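Home Tickets Knowledge Base Status Contact

Print this page | E-mail this page

Water softener regenerating every night, low pressure upstairs

Wednesday, by Karthik Kumarasinghe
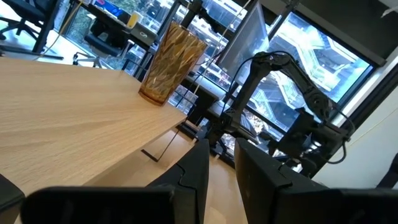

The softener is a Curnimby single-tank unit with a timer head that can also run on metered demand. It was put in by the previous owners of the house and I have no paperwork from them. For the last few weeks it has been using a bag of salt much faster than it used to, and the shower upstairs drops to a trickle if anyone runs the kitchen tap. Hardness at the kitchen tap tests fine in the morning and bad by dinner. I have been leaving test glasses out to see whether anything settles, and keeping a log, so the times written down are when I sat back down and may be a few minutes behind the valve. House is on a city supply, incoming hardness high according to the strip, no well, no iron that I know of.

What I have already tried before opening this ticket: unplugged the head for ten minutes, set the clock, cleaned the salt bridge out of the brine tank. There was a crust about a hand deep with a hollow under it. Broke it up with a broom handle and scooped out the loose stuff. Salt use did not change after that.

Status: Open
Category: Valve head / metering

Entry 1

Reply from Mirkent support asked for the position of the bypass, the reserve setting and the number on the meter display. Bypass was in Service, both handles. Reserve reads 495 gallons. Meter display showed a row of dashes where the flow should be. They said dashes mean the head is not seeing a signal from the turbine, and in that state the head falls back to the calendar override. Calendar override was set to 1 day. That explains the nightly regeneration but not the pressure.

Changed the override to 6 days as they suggested, to stop burning salt while we work on the rest of it. Did not change the reserve.

Entry 2

Checked the meter cable. It is a thin two-wire lead from the circuit board down to a plug that pushes into the outlet side of the valve body. The plug was seated. Pulled it, looked at the end, pushed it back until it clicked. Ran the kitchen tap wide open with somebody watching the display. Still dashes.

Support asked me to take the plug out and blow on the turbine end with the water off. I don't see how to do that without taking the outlet fitting apart, so I asked for the procedure. They sent the sheet for the newer body, which has a clip. Mine has a threaded collar. Asked again.

Entry 3

Got the right sheet. Summary for anybody else with the threaded collar:

Put the unit in bypass. Start a manual regeneration and let it get to the backwash position, then unplug it. This lets the pressure off the tank. Open a cold tap downstairs and wait until it stops. Put a towel and a shallow pan under the valve. Undo the collar by hand, or with a strap wrench if it won't move. Do not use pipe pliers on it. The turbine sits inside the outlet and pulls straight out.

The sheet leaves out that you need to support the pipe on the house side. Mine dropped half an inch once the collar was off and I had trouble getting the thread started again. A block of scrap lumber under the elbow took care of it.

Entry 4

Turbine out. It had a wad of small amber beads packed around the shaft and would not spin. The beads are resin, according to support, and resin should never be on the outlet side. They asked for the color and whether they crushed between my fingers. Some crushed easily, most did not. Rinsed the turbine in a cup of clean water and it spins freely now. O-ring looked flat on one side. Put a little silicone grease on it and reused it for the time being.

Put everything back, opened the bypass slowly, checked for drips. None at the collar. Ran the kitchen tap. Display shows flow in place of the dashes. So the metering part is working.

Pressure upstairs better but still not good.

Entry 5

Support's opinion is that the basket at the bottom or top of the riser tube has failed and let resin through. The house plumbing will have caught some of it. They told me to check every aerator and shower head and the inlet screens on the washing machine.

Kitchen aerator: a pinch of beads.
Upstairs bathroom sink: nearly full. You could not see through the screen.
Shower head: unscrewed it and tipped it into a white bowl. A lot of beads.
Washing machine: a few on the cold side, none on the hot.
Water heater: have not drained it yet.

With the shower head cleaned out, the shower runs normally even with the kitchen tap open. I had been ready to blame the pressure regulator at the street side and had already priced one at Rimkutė. Glad I waited on that.

Entry 6

Left the unit in bypass overnight to keep any more resin out of the pipes. Asked support whether the top basket can be replaced without pulling the whole tank. Answer is yes, if it's the top one. The head unscrews counterclockwise as a unit and the top basket twists off the underside. If the top basket is good, the fault is at the bottom and the resin has to come out.

Took the head off. Top basket is cracked along two slots and one of the tabs is gone. I could push a bead through the crack with a toothpick. Did not see any cracks in the riser tube as far down as a flashlight would show. Covered the top of the tube with tape right away so that nothing fell in while the head was off.

Ordered 2 baskets and 3 O-rings from the Wustirar parts counter. One basket is a spare. They asked for the tank diameter, which I had to measure with a string.

Entry 7

Parts came. New basket is a slightly lighter plastic than the old one and has finer slots. Support confirmed it is the current replacement for this head. Fitted it, changed the riser O-ring and the turbine O-ring, greased both, and threaded the head back on by hand. Sheet says hand tight only.

Filled the tank slowly with the bypass part open until the air stopped spitting at the laundry tap. Ran a full manual regeneration. Checked the drain line during backwash with a piece of nylon stocking over the end. A few beads at the start, then clear water.

Settings as left:

Mode: metered, delayed
Regeneration time: 2:00 a.m.
Reserve: 495 gallons
Calendar override: 6 days

Entry 8

Hardness soft in the morning and soft at dinner. Flow count on the display goes up when a tap is open and stops when it is closed. It has not regenerated since the manual cycle. No new beads in the kitchen aerator, checked twice.

Drained a bucket from the water heater. Found a small amount of resin in the bottom, maybe a teaspoon. Will drain another one next month.

Open question for support: the resin level in the tank looked low to me when the head was off. Do I need to top it up for what was lost, and if so does it have to be the same resin? The label on the tank is too faded to read the type. Please leave the ticket open until this one is answered.

Print this page | E-mail this page

Back to Tickets Next ticket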